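Chapter 6
Interlocking Foam Surfaces in Play and Early Learning Rooms

Learning objectives

After studying this chapter, the reader should be able to:
describe the cell structure of a closed-cell foam tile and its effect on stiffness;
identify the parts of a puzzle-cut joint;
calculate the number of tiles needed for a rectangular area;
explain why a surface that is safe for falls may be a poor base for stacking;
plan a cleaning and inspection routine for a tiled floor.

Key terms
closed-cell foam, compression set, tab, notch, seam, perimeter strip, bearing area, shore hardness, migration

6.1 Introduction

Chapter 5 dealt with hard floors: sealed concrete, sheet vinyl and wood. This chapter deals with the loose surfaces laid on top of them. The most common of these in rooms for children under five is the interlocking foam tile. It is light, it can be cut with a household knife, and it can be taken up and laid again by one person without tools.

A foam tile floor has two jobs that pull against each other. It has to give when a child falls on it, and it has to stay flat enough for a child to crawl, sit and build on. Softness helps the first job and hurts the second. Most of the choices covered in this chapter (thickness, density, tile size, surface pattern) are ways of settling how much of one is given up for the other.

The chapter treats the tile first as a material, then as part of a joined surface, and last as a base for toys. Fall height testing is covered in Chapter 7 and is mentioned here only where it affects the choice of thickness.

6.2 The tile as a material

Play tiles are usually made from a closed-cell foam. Each cell is a small sealed pocket of gas with thin walls. When a load is applied, the walls bend and the gas is squeezed. When the load is removed, the gas pushes the walls back. Because the cells are sealed, water stays on the surface and can be wiped off, although it will still run down into a seam.

Two properties matter most to the buyer. The first is density, which is the mass of foam in a given volume. A dense tile feels firm underfoot and keeps its shape longer. The second is thickness. A thick tile of low density may give the same first impression as a thin tile of high density, but the two behave differently under a long load. The soft tile will take a compression set, meaning that it does not return fully to its first thickness after the load is gone.

Compression set is easy to find in an older room. Bookcase legs leave square dents. A rocking chair leaves two shallow tracks. Dents of this kind often recover in part over several days and then stop recovering. A tile that has stopped recovering should be moved to a low-traffic part of the room or replaced.

The top face of a tile is normally given a fine texture during molding. The texture raises grip for socks and bare feet and hides small scuffs. It also affects how light is returned. A smooth tile shows a sharp reflection of a ceiling lamp, and a dimpled tile spreads the same reflection into soft, pale bands. These bands can be mistaken for wear or for cleaner residue. The check is to look at the tile from a second position: a reflection moves and a stain stays where it is.

6.3 The joint

The edges of a tile are cut into a row of tabs and notches. The tabs of one tile fit the notches of the next. Once the two are pressed together, the tiles cannot be pulled apart along the floor without bending the tabs, but either one can be lifted straight up with little effort. The joint is therefore strong in one direction and weak in the other. This is intended. It lets a single tile be taken out of the middle of a floor for washing.

Three conditions must be met for the joint to work.

a. The cut must match. Tiles from different makers rarely share a tab pattern, and tiles from different runs of the same maker may differ by enough to leave a gap.

b. The tiles must be at the same temperature when they are joined. Foam grows slightly as it warms. A cold tile fitted to a warm one will later push against it, and the seam will rise into a ridge.

c. The floor below must be flat and clear. Any cloth, sheet or panel left under the mat lifts part of the joint and lets the tabs creep out of their notches.

Outer edges may be left as cut or closed with a perimeter strip. An unfinished edge leaves the floor below showing between the tabs, and small items can lodge in the gaps. A perimeter strip gives a straight edge that is easier to sweep along. In rooms where the mat is laid wall to wall, the strip is left out and the last row is trimmed.

6.4 Working out quantities

Tiles are sold by nominal size, measured without the tabs on one pair of sides. For a rectangular area, divide each side of the area by the nominal tile size, round each result up to a whole number, and multiply the two.

Worked problem 6.1

The infant room at the Sturnville center needs a mat covering an area 2,000 mm by 900 mm. The tiles on hand are 400 mm square. How many are needed, and how much is trimmed?

Long side: 2,000 ÷ 400 = 5 tiles, with no trimming.
Short side: 900 ÷ 400 = 2.25, rounded up to 3 tiles.
Total: 5 × 3 = 15 tiles.
Trim on the short side: (3 × 400) – 900 = 300 mm.

A trim of 300 mm leaves a final row only 100 mm wide. Narrow rows hold poorly, as each piece has few tabs and little weight. A better layout trims the first and last rows equally, so that each is 250 mm wide and the full row sits between them. The tile count does not change.

6.5 The mat as a base for objects

A block placed on a hard floor rests on the few high points where the two surfaces meet. A block placed on foam sinks until the foam pushes back with a force equal to the weight above it. For a single light block the depth is too small to see. For a column of blocks, the weight of the whole column passes through the bottom face, and the depth grows with each block added.

If the weight is centered, the base sinks evenly and the column stays upright. If it is off center, one side of the base sinks further. The column then leans toward that side, which moves the weight further off center. On a hard floor this second step does not take place, or takes place so slightly that friction covers it. For this reason a tower that stands on a table may fall at a lower height on a mat.

Bearing area is the other part of the problem. The same weight spread over a larger area sinks less. Alphabet blocks have a small face for their weight, and a flat piece placed under the lowest block will reduce the sinking only if it is stiff. A thin, flexible piece bends to follow the foam and spreads very little of the load. A flat piece can also introduce a fault of its own when the block sits partly on it and partly off it.
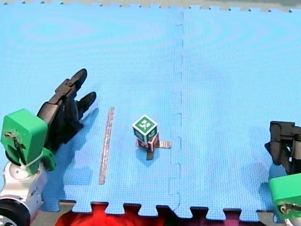 Figure 6.1 Two alphabet blocks stacked on a textured foam tile, with a flat cross-shaped piece around the lower block. The puzzle-cut seam lies to the right.

Seams deserve separate attention. The foam beside a seam is less well supported than the foam in the middle of a tile, since each tab can bend on its own. A block set across a seam may rest on two tabs that yield by different amounts. Children's building areas should be set out toward the middle of a tile where the tile size allows it. Large tiles help here – there are fewer seams in a given area.

Brock Nguyen's layout notes for the Lakance rooms recommend a firm building board laid over the mat for children who have begun to stack more than a few blocks. The board returns the builder to a hard surface while the foam around it still covers falls. The edge of the board should be rounded, and its underside should have enough grip to prevent migration across the mat.

6.6 Cleaning and inspection

Loose toys are cleared first, flat pieces and strips included, as these are easily missed when a mat is swept. The top face is then wiped with a damp cloth and mild soap. Solvents and bleach at full strength attack the cell walls and leave the surface chalky.

At longer intervals the tiles are lifted and both faces are washed. October is a common month for this in centers that turn on floor heating soon after. Tiles are dried standing on edge, with air on both sides, and the floor below is dried before they go back.

The inspector looks for torn tabs, raised seams, bite marks and dents that have not recovered. A tile with one torn tab can be turned so that the damage faces a wall. A tile with a loose fragment is removed from use at once, because the fragment is a choking hazard.

Review questions

1. Why can a foam tile be lifted easily but not pulled sideways?
2. An area measures 2,000 mm by 2,000 mm. Find the number of 400 mm tiles needed.
3. A caregiver reports pale curved marks on a newly washed tile. Describe a simple check to find out whether they are residue.
4. Explain why a thin flexible card under a block does little to steady it on foam.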